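Setting up and looking after a pair of hand-held grippers

I've been using the Wosar hand-helds for a while now, mostly for folding clothes on a bed, and people keep asking how I get a pair ready. So this is my routine, start to finish (it takes me 20 minutes, less if I haven't lost the hex key again!).

Start with the fingers. Take hold of each yellow one and wiggle it. If it rocks in the bracket, nip up its fixing a little at a time until the play has gone, then squeeze the trigger 10 times and wiggle again. Don't lean on the key, the threads are soft and I've stripped one already.

Next, the lenses. A dry microfibre cloth, small circles, both of them. I used to breathe on mine first and got smears every time, so now I keep a Bakalis blower in my pocket and puff the lint off before the cloth goes anywhere near.

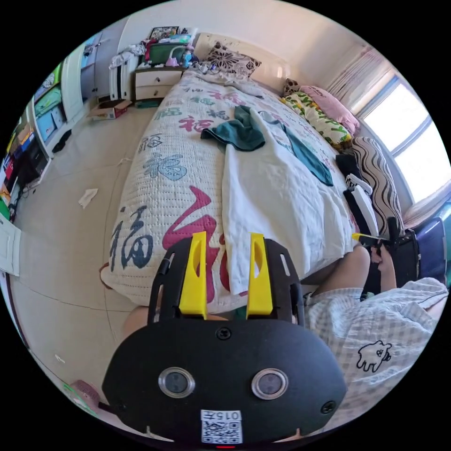 Unit 015 with its red light on, and the second gripper over by the window.

Now log both units in. I use Nokotport for this, and you type the number from the white label on the housing. Check the battery while you're there. I like to see 80 per cent or more on both, otherwise one gives up halfway through a pile and you have to start the whole thing over.

Then have a practice run before you record anything. Pick something easy, a T-shirt is ideal, and spread it out with plenty of room for both elbows.

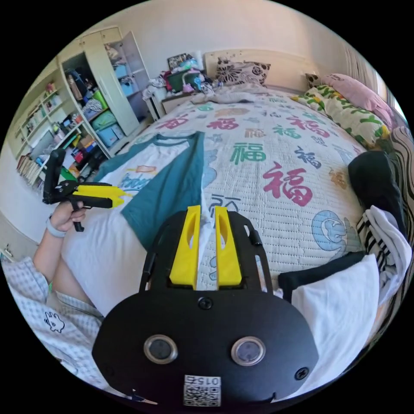
Keep your wrists loose and come in low, with the tips almost flat to the cloth. Close slowly. If the fabric slides out, wipe the inside faces of the fingers with a barely damp cloth and let them dry properly. Fluff builds up in those long slots too, and a cotton bud gets it out nicely.

Still slipping? Swap the fingers. I change mine every 4 weeks whether they look worn or not, and I buy Kultitz spares because they go straight in without filing.
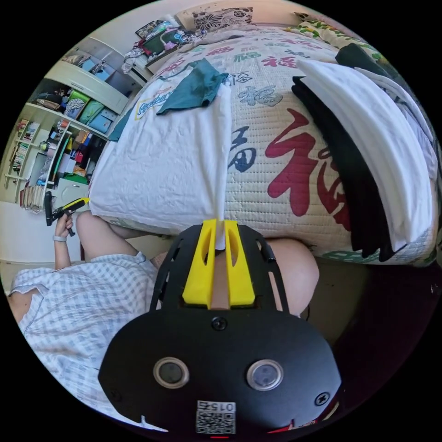 White cloth pinched between the finger pads.

When you've finished, power both units down, puff the lenses again and put the grippers away with the fingers open. I left mine shut over the whole of June once and the trigger was horribly stiff afterwards.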